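Hand-Held Gripper Pair, Marnton Workshop Build: Frequently Asked Questions

Maintained by Britta Grube. Corrections to Rosemarie Frerichs at the Nenbridge bench.

What is this build?
A pair of hand-held grippers, one per hand, used to record two-handed tasks for the Rivera arm. The operator does the task directly and the arm is trained on the recordings afterward.

Do both grippers have to be the same?
The finger geometry does. Cable routing can differ. Each gripper carries a small white bracket on top, marked with black dots. Do not swap brackets between units without redoing the offset file.

Can one be held palm-up?
Yes. Grip orientation is left to the operator, and a low palm-up hold works well when the other hand is raised.

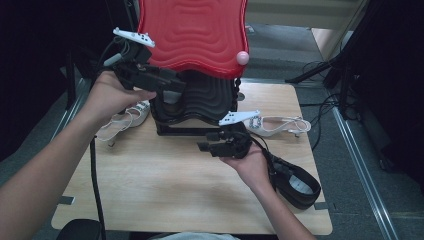
What objects can I use?
Anything under 700 g that fits between the open fingers at some point on its body. Shoes with thin straps are a good test – they punish sloppy alignment. Loose beads are harder and should wait until the pads are bedded in.

How long is a session?
Limit each recording to 15 minutes, then check the pivots for play. We have logged almost 200 recordings on the current linkages.

Which pivots are used?
The linkage arms run on brass-colored bushings from the Bakivcombe parts kit. Press them in square, using a vise and a flat spacer. A bushing that goes in crooked will bind near full opening. The finger pads have a rough, matte black face and should meet parallel when closed.

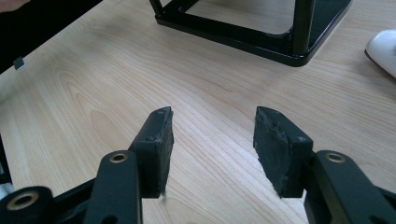 If they touch at the top edge first, loosen the linkage screws a quarter turn, close the fingers on a flat shim, and retighten. Replace pads in pairs. Fraying along the edges is acceptable, but a pad that lifts at a corner is not.

What does a pair cost to build?
Our last parts order came to $145 per gripper, excluding the camera and cable.

The recording stops when I move my arm. Why?
Usually strain on the cable. Leave a slack loop at the wrist and secure it to the strap – not to the linkage.

Are the print files available?
Yes, on the Nenbridge bench computer, in the folder marked April. Older versions use a different pivot diameter.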